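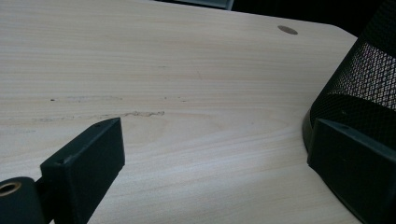 Trusis waterfall path, route card 4

2020-09-05

Second walk of the waterfall path out of Trusis, this time with the measuring wheel. Imani Kowalczyk walked the first half with me and went down from the chapel to get the early bus. Dry, thin cloud on the Bandberg until late morning, then clear. Left the church square at 8.10, back at the same spot at 13.25 with two long stops.

Aim: settle the distance, check the walking times on the draft card, and decide whether we send people up by the forest track or by the old mule path.

Distance

Church square to the foot of the waterfall, by the mule path: 3,556 m on the wheel. The draft card says 4.2 km. I think the old figure was taken along the forest track and then copied across when the description was changed to the mule path. The GPS trace from the spring walk came out longer than the wheel, but it jumps about badly in the gorge and I would not trust it above the second bridge. Put 3.5 km on the card and keep the wheel figure here.

The wheel slips on wet leaves and there were some in the dip after the sawmill. I went over that bit again on the way down and the difference was too small to matter.

Times, going up, steady pace, no stops counted

Church square to sawmill: 14 min
Sawmill to first bridge: 11 min
First bridge to chapel: 22 min
Chapel to second bridge: 9 min
Second bridge to waterfall: 19 min

Total 1 h 15. Imani walks faster than me and waited at the first bridge. For the card I would say 1 h 30 up and 1 h 10 down. The draft has 1 h up, and Harriet has already had two letters about it.

Mule path or forest track

Mule path. The track is easier to follow, but it is dull and in full sun from the sawmill onwards, and there were timber lorries on it both times I have been. The mule path is paved with stone for most of the way to the chapel. Stones are polished in the steep part and will be slippery after rain, so it needs a line on the card. Suggested wording:

"The paved section below the chapel is slippery when wet. In rain, come down by the forest track (25 minutes longer)."

The 25 minutes is from the old card. Not checked. Somebody needs to walk the track downhill with a watch before this goes to print.

Signs and paint marks

Signpost at the church square is fine. The finger for the waterfall points up the lane past the fountain and cannot be missed.

At the sawmill the mark is on the gatepost, and when the gate is open it faces the wall. Needs a second mark on the boulder opposite.

300 m after the first bridge there is a fork with no mark at all. The left branch looks like the main path and goes to a hay barn. I went wrong here in spring and so did a couple coming up behind us today. Imani has noted it for the painting day. Until it is painted the card has to say "keep right at the fork, with the stream on your right". Check the wording against the stream, as the path crosses back at the little ford and I wrote my note from memory at the chapel.

From the chapel on, the marks are good as far as the second bridge. Above it they are old and faded but there is only one way to go.

Water

Fountain in the church square and trough at the chapel. The trough was running. A man mending the fence there told us it is drained in December and stays dry until the snow has gone. Put "spring to autumn only" next to it. No other water I would drink. The stream comes through pasture.

Second bridge

Two new planks on the upstream side, handrail still loose at the far end. It holds if you don't lean on it. Reported it in spring and will do so again. The bridge is narrow and a family with a carrying frame had to wait for us to cross, so no pushchairs from here up, and in truth none from the first bridge up.

Waterfall

Less water than in spring, still worth the walk. The path reaches the pool from the left bank and stops. There is a trodden line going on up beside the fall, which some walkers take for the continuation of the route to the Bandberg. It isn't. It ends at a fence on steep grass. The summit path leaves from the second bridge. I would like a sentence about this on the card, and on the sketch map the path should end clearly at the pool and not fade out as it does now.

Summit height: the draft has 1,970 m. The survey sheet has 1,907 m and so does the board at the chapel. Two digits swapped when it was typed. Correct it in the text, on the sketch map and in the little height diagram, where the top of the curve will need redrawing too.

Parking and bus

The field by the sawmill is no longer open to cars. New notice on the gate. Parking is only by the school now, so every time on the card has to start from the church square. Take out the sentence about starting at the sawmill.

Bus stop has moved to the lower side of the square for the roadworks. Imani says this is for the season only. Leave the map as it is.

Sketch map, back at the table

Redrew the stretch between the first bridge and the chapel at the larger scale. The two sharp bends were too close together on the draft and the fork could not be shown at all. Now it can, with room for an arrow. Contours left off this stretch as they made it unreadable. Harriet Szabo to say if she minds.

The line for the mule path was the same weight as the line for the stream. Made the path heavier and the stream thin. Printed one at full size and folded it: the first fold now runs straight through the word "chapel". Moved the label to the other side of the path.

Paper: Oyelaran sent the samples. The matt one takes pencil and doesn't crack on the fold after a day in my pocket. The coated one cracked at the corner. Matt, then, unless the price is silly. First print run stays at 300 cards.

To do

Walk the forest track downhill, timed (me)
Check stream left or right at the fork (Imani, on the painting day)
Correct summit height in all three places (Harriet)
Write again about the handrail
Ask at the shop in Trusis whether they still want cards on the counter
Wheel needs a new tyre before it goes up anything with stones again

Added later: Harriet is happy without the contours on the enlarged part but wants a note saying so under the map. She would also like the chapel key mentioned. It hangs at the second house after the sawmill, and I'll ask them first if they want that in print.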